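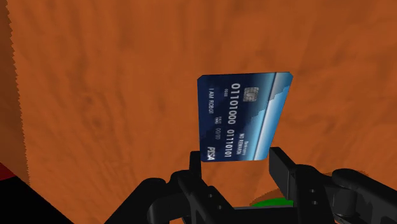 Simstead RV park is taking May bookings

1/30/22

Good news if you've been waiting on a spot by the lake! The Simstead campground opened its May calendar this morning, and I got in early enough to grab 4 nights for our old Lomance trailer (she's 22 feet and fussy about slopes, so I went for the flat end near the Kellow Road gate).

There are 551 full-hookup sites this year, and six of the pull-throughs now have 50 amp service. You pay the deposit by card when you book and the rest when you roll in. The dump station has moved over behind the Mendes propane shop, so don't follow the old signs like I did last fall. Dogs are still fine, generators go off at 10, and the showers are getting new heaters before the season starts.

3140 views | 6 comments | 4 shares

Contact us | Copyright 2022 Simstead Camping News | Back to top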